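About Barasa

Barasa is a home organising service based in Jornside. The company was founded by Mutua Okoth to help households sort, store and look after the small things that are easily lost: bracelets, rings, hair ties, watches, keepsakes and the contents of bedside drawers. It employs 9 members of staff and has completed more than 2,000 home visits.

Our work

Much of our work is carried out in bedrooms. Clients often ask us to begin with wardrobes, but we recommend starting with jewellery and accessories. These take up little space, yet they account for a large share of the time people spend searching in the morning. A first visit lasts 3 hours and covers one room.

The method is simple. The bed is made and used as a sorting surface, and an open box is placed in the middle of it. Small items are laid out on the sheet where they can be seen, then picked up one at a time and either placed in the box or set aside for another home. Beaded pieces are kept flat so that the thread is not strained.
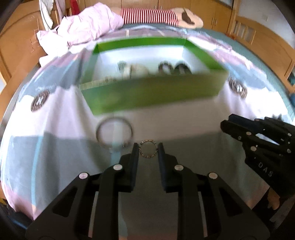 Clients make every decision about what is kept. Our organisers do not throw away, sell or donate any item without written agreement, and nothing is taken from the home on the day of the visit. Where an item needs repair, we can provide details of local menders, including the bead and clasp workshop at Premton.

Our people

Maja Głowacki leads the visiting team and is responsible for training. New organisers work alongside an experienced colleague until they have completed their first set of visits. All staff are insured and carry identification.

Storage and materials

We encourage clients to use boxes they already own. Where new ones are required, these are supplied at cost through Grorkeo, our storage partner, which holds 300 sizes and styles of box, tray and divider.

Visiting us

The Jornside office is open to callers on Wednesday afternoons. Home visits may be booked by telephone or at the front desk, and evening appointments are available from November.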